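Skip to content | Reading time: 2 minutes

Stirdale Tabletop Play Set: Set-Up Guide
Section 2. Laying the table

The dim sum restaurant is the most requested layout in the Stirdale range, mostly by adults. It needs a clear tabletop, the three steamer baskets, the buns and the small blocks from the starter bag.

1. Stand the baskets along the back of the table. Two go close together and the third stands apart. Babak Ahmadpour, who drew the original plan, calls the gap "the aisle." We have stopped arguing with him.

2. Take off any lids and put the buns in. Pack them snugly, but keep them below the point where a sneeze becomes an event.

3. Set the yellow, green and red blocks in front of the baskets, in that order from the left. These are your customers. They are not big talkers.

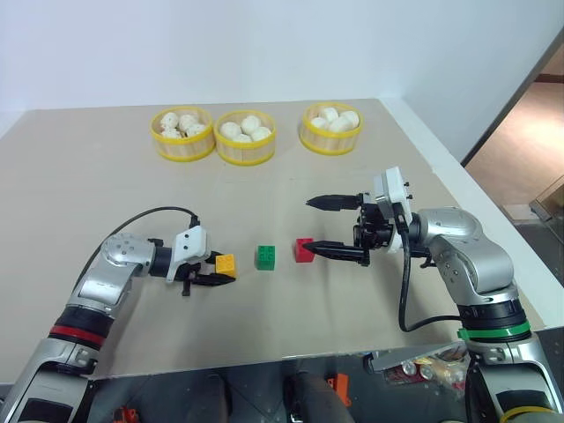 Fig. 213. Baskets at the back, blocks in a row, yellow to red.

NOTE: Younger players will want to seat the customers inside the baskets. Allow it once.

We use cookies to remember your settings. Accept | Manage

4. Open for business. Blocks may now wander off toward the baskets, the table edge or each other. There is no correct route. 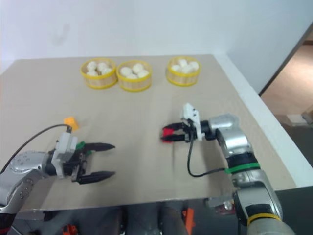
5. Keep the stretch between the second and third baskets clear during play. Anything parked there will be served, eaten and denied.

CAUTION: Small blocks are a choking hazard. Keep them away from children under three and from dogs of any age or reputation.

6. To close the restaurant, return the blocks to the bag first, then the buns. Delphine Mercado in our parts department can replace lost buns (part 1003). She will ask where you last saw them.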